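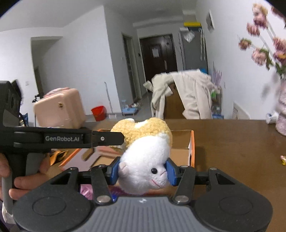

Soft toys: wash before boxing up or not?

tallowby
2021-03-14
Clearing the spare room before we move to Plerport. The box on the table is for soft toys and I've got stuck on one, white fluffy head, curly yellow plush on top, pink stitched mouth. It's going into storage until September. Do I wash it first or just pack it? No label left that I can find.

Marrowfat
Wash it. Cool, gentle cycle, inside a pillowcase with a knot in it. I did a whole load at 20 before ours went in the loft and they came out fine.

quillpen451
I wouldn't put curly plush in a machine at all. The curls go flat and then clump. Sponge it with a bit of wool wash, wipe off with a clean damp cloth, leave it somewhere airy for 3 days.

Marrowfat
Never had curls clump at 20. At 40, yes, I ruined a lamb that way.

quillpen451
Depends on the pile. I had a Després sheep that went like an old bath mat on a cool wash. The smooth parts were all right.

hobnail_2
Whichever you do, make sure it's dry right through before it goes near a box. The outside feels dry long before the stuffing does. And check the eyes are on tight if a small child is getting it back.

tallowby
Eye seems firm. It isn't dirty as such, just smells of cupboard.

hobnail_2
Then I'd skip the wash. Bicarb in a bag, toy in with it, shake, leave overnight, brush out with a soft brush.

Marrowfat
Bicarb is a pain to get out of curly stuff. You'll be finding it for months.

quillpen451
Agree with Marrowfat for once. Air it by an open window.

tallowby
What about the box? It's ordinary cardboard and the unit is at Mutgate, unheated.

hobnail_2
Cardboard takes up damp. I use the Tindanel plastic tubs with clip lids, almost 20 of them now.

quillpen451
Lidded plastic traps whatever damp is already in there. Cardboard is fine if it's up off the floor. Cotton bag round the toy, and don't squash the ears under anything heavy.

tallowby
Going with airing and a cotton bag. Will ask Mutgate if they have a shelf.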